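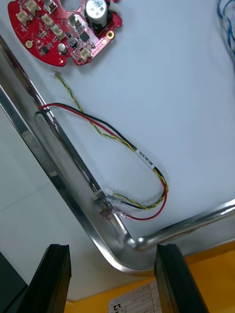
红色电路板与黄绿双绞线

如何为面临死刑的在押人员撰写呼吁信

本指南由Stulier人权援助中心编写，供参与书信声援的个人与团体使用。所涉案件多为当事人因信仰、言论或性取向被定罪，并已被判处或可能被判处死刑。呼吁信寄送对象为案发国的司法、行政或外交机构。本中心现行名录收录收信机构447家，去年七月至今共登记寄出信件3938封。

一、动笔之前

请先在Kerekes案件库中查阅案件页面，确认案件状态为“可公开声援”。标注为“暂缓”的案件，通常是家属或辩护律师正在与当局交涉，此时不得寄信，也不得在社交平台转发当事人姓名。

案件页面列有当事人姓名的标准拼写、羁押地点、罪名、审判阶段及建议收信人。信中所用事实一律以该页面为准。新闻报道与案件页面不一致时，可将报道链接发至编辑部，核实之前请勿写入信中。

涉及性取向的案件须格外谨慎。部分当事人否认相关指控，公开其性取向可能危及本人及家属。页面未注明“本人同意公开”的，信中只写罪名和程序问题，不对其身份作任何描述。

二、信件的结构

全信以一页为限，正文约100个词，使用英文、法文或收信国官方语言。依次写明下列内容：

1. 称谓。使用收信人的正式职衔，各国惯用称谓见附表一。
2. 案件。写明当事人姓名、羁押地点及判决法院，有案号的一并列出。
3. 关切。指出具体问题，例如未获律师协助、供词系酷刑所得、审判不公开，或所定罪名不属于国际法意义上的“最严重的罪行”。
4. 请求。每封信提出一至两项，如暂停执行、重新审理、允许家属探视、提供医疗。
5. 结尾。礼貌致意，署名，注明所在国家。

该国已批准《公民权利和政治权利国际公约》的，可援引第六条关于生命权及死刑限制的规定，以及第十四条关于公正审判的规定。未批准的，请勿写“贵国依公约负有义务”，可改为援引《世界人权宣言》第三条和第五条。

三、措辞

语气应当克制。不得使用侮辱、威胁的言辞，不评论收信国的宗教、民族或政体。避免将当事人称为某一组织或运动的成员，此类表述曾在庭审中被用作不利证据。

可参考的表述：“本人谨就某某先生被判处死刑一事致函阁下，并恳请阁下依职权暂停执行该项判决。”

四、寄送

纸质信件请使用普通航空信封，信封上不写当事人姓名，不贴标语或徽标。同一案件每人每月寄一封即可。团体活动中集体抄写的信件，宜分批投递，并由各人以自己的语句改写第二、三部分。

无法自行邮寄者，可将信件送交Lodlow办事处收发室，收件时间为上午九时至下午四时。紧急案件（已公布执行日期）请改用传真或电子邮件，经Minine表单提交的信件于当日转发。

寄出后请在Kerekes案件库填写寄送登记，内容包括案件编号、收信机构和寄送方式。寄信人姓名与住址无须填写，系统亦不保存。

五、收到回信时

回信较为少见。如收到官方答复，请保留信封，将原件扫描后发送至编辑部，不要自行回复，也不要公开发布。如接到自称当事人亲属的来电或要求汇款的信件，请勿提供个人资料，并尽快告知本中心。

六、安全提示

寄信人本人或近亲属居住在收信国，或近期计划前往该国的，建议不以实名参与，可改为在联署信上以城市名义列入。同一建议适用于正在申请庇护的人士，参与之前应先征询其代理律师的意见。

附表一（各国称谓）与附表二（信件样式）可在资料室索取，索取编号3635。

分享 42　评论 7

本网站使用Cookie以改进浏览体验。继续浏览即表示您同意我们的Cookie政策。

联系我们：Stulier人权援助中心编辑部　|　版权所有，非商业用途转载请注明出处　|　返回顶部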